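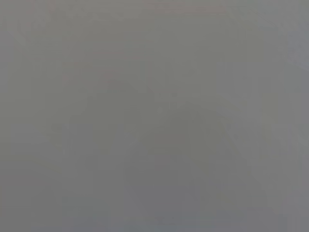

Wrist camera view, possibly at close range. Grey throughout and out of focus, with a darker rounded area at lower centre.

Clitatton wrist camera service kit: review for cell operators
Corkport Technical Centre, equipment reviews
3/1/21

The Clitatton kit is sold for the routine care of small cameras fitted at the wrist of a robot arm. It contains a focus card, a set of lens swabs, a blower, two hex drivers, a spare cable clamp and a printed manual. The Centre bought one in September for its Trurlow handling cell and has used it at every scheduled service of that cell.

The kit is intended for fixed-focus cameras, and the manual is clear on the limits of such units. The minimum working distance should be written on the cell sheet before any cleaning begins. On our camera the figure is 65 mm. A surface held nearer than this will give a flat, soft picture however clean the lens may be, and operators should move the arm back to the card before they judge the result.
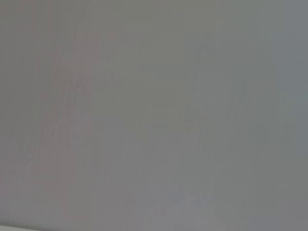 The focus card is the best item in the box. It is stiff, lies flat and is printed on both sides, with a coarse pattern for quick checks and a fine one for setting the mount. The recommended card distance is 200 mm, which suited our cell without any change to the stored service position. A full check, including removal and refitting of the camera cover, takes 14 minutes.

The swabs are adequate. They leave no lint, but the handles are short and awkward to use with the gripper in place - a longer handle would save taking the fingers off. The hex drivers are of good quality. The cable clamp is less satisfactory. It held the cable firmly at rest but allowed it to creep when the wrist was turned through its full range, and we have gone back to the Badawi clamp supplied with the cell.

The manual is well set out, although the section on mount alignment assumes a camera bracket with slotted holes. Users with plain holes will need to shim the bracket, a task the manual does not cover. Replacement swabs are sold in boxes of 200, more than most single cells will need in a year, and a smaller box would be welcome.

The kit is recommended for sites with one or more wrist cameras in daily use. Sites that already hold a good focus card may prefer to order the swabs and drivers separately.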